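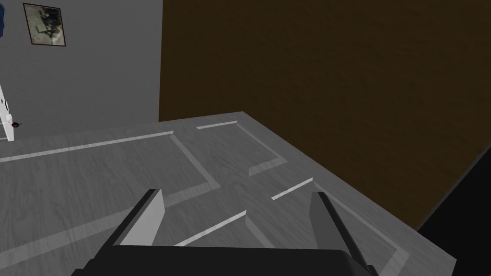
Gripper wide open over the paneled surface in the simulator, nothing between the fingers yet.

Tips for a two-finger gripper at the home bench

These are notes from building and tuning a small parallel gripper in a shared garage shop. Most of them came out of mistakes. They assume you already have an arm that moves and a computer that can run a simulator, and that you would like the gripper to pick things up without chewing the furniture.

Try it in the simulator first

Model the surface you will really work on. A perfectly flat plane is the default in most simulators and it teaches you very little. If your work surface is an old door or a cabinet front, put the recessed panels and the raised molding into the model. The moldings are where fingertips catch. A move that clears the panel floor with room to spare can still clip the strip next to it.

Start every test with the fingers wide apart and empty. Get the approach right before you add an object. If you add the object too early you end up tuning two things at once and can't tell which one is wrong.

Gray on gray is hard to read. When the fingers and the surface are close in color, give the inner faces of the fingers a bright color while you work and change it back when you are done. Oi-ling Peng uses orange. Any color the rest of your model doesn't have will do.

Look from more than one side. From behind the palm, the fingers hide part of what you are reaching for, and height is very hard to judge. Add a second view from the side, level with the tabletop, and check it before each change to the approach height.

Fingers

Cut the fingers as a matched pair. Clamp both blanks together, drill the mounting holes through both, and don't separate them until the edges are filed. Mark the inside of each with a pencil. You will forget otherwise.

A slight taper toward the tip helps the fingers get between things. Don't take it too far or the tip will flex under load. We went through three sets before settling on one, and the first set looked the nicest and worked the worst.

Ours open to 70 mm. That covers nearly everything on the bench except jars. If you want jars, make the wider fingers a separate set and swap them in. Stretching one pair to do everything makes the linkage sloppy.

Break every sharp corner with 140 grit paper before you fit the fingers. Go over the tips again with something finer if they will touch finished wood.

Pads

Bare plastic slips on smooth objects. Thin rubber sheet works well and so does the ribbed stuff sold for lining drawers. Wipe the finger face with alcohol, let it dry, then glue. Leave it clamped overnight even if the tube says an hour.

Trim the pad just short of the tip. A pad that hangs over will curl on the first molding it touches and peel from there.

Replace pads in pairs. A new pad on one side and a worn one on the other will push everything off center.

Speed and force

Run the first real passes at 8 percent speed with a hand on the stop button. It is dull and it takes a while. Hok-lam Tse skipped it once and we have a dent in the bench to show for it.

Set the closing force low and bring it up until the object stops slipping. Then go up one small step more. Write the number on tape and stick it to the arm — a settings file gets overwritten, tape doesn't.

Test with something cheap. A block of pine scrap, a sponge, an empty thread spool. Save the mugs for later.

Cables

Leave a loop of slack at the wrist big enough for a full turn. Tie it at two points and no more. A third tie usually ends up being the one that pulls.

Keep the motor cable and the sensor cable apart where you can. If they have to cross, cross them square.

Hook-and-loop straps are better than zip ties until the build is finished. After that, zip ties are fine. Clip the tails flush, they scratch.

Checking the real bench against the model

Measure the surface height at each corner and in the middle. Garage floors slope. Ours drops enough from one end of the bench to the other that a height copied straight out of the simulator had the fingers rubbing at one end and floating at the other. Shims under two of the legs took care of most of it.

If you work over a paneled surface, measure the depth of the recess too, and measure it in every panel. On an old door they are seldom the same. Paint builds up in the corners.

For the first week, lay a sheet of cardboard over the surface. Marks on the cardboard show exactly where the fingertips touch. Put the date on it and keep it — you can compare it with the next one after you change something.

Set a home position well above the highest molding and send the arm there between moves. It costs a second or two each time.

Keeping it running

Brush dust out of the finger slides after any sanding in the room, even if the sanding was at the other end. A dry paintbrush does it. Oil on plastic slides holds the dust and makes things worse.

Check the finger screws after every 60 cycles when the build is new. Once they stop moving you can check when you remember to. A dab of removable thread lock is enough. The permanent kind will cost you a finger mount later on, ask Jörg Steinbach.

Label the power supply. We have four that look alike and only one of them is right for the gripper.

Small parts go in a muffin tin while you work. When you stop for the day, slide the whole tin into a zip bag. It stacks, and the screws stay in the order you took them out.

If the fingers start closing off center, look at the pads first, then the screws, then the linkage. Leave the software alone until you have looked at all three.

Questions or corrections: leave a note for Yu-ting Sin at the Dellow bench | © Dellow Shared Workshop | Back to top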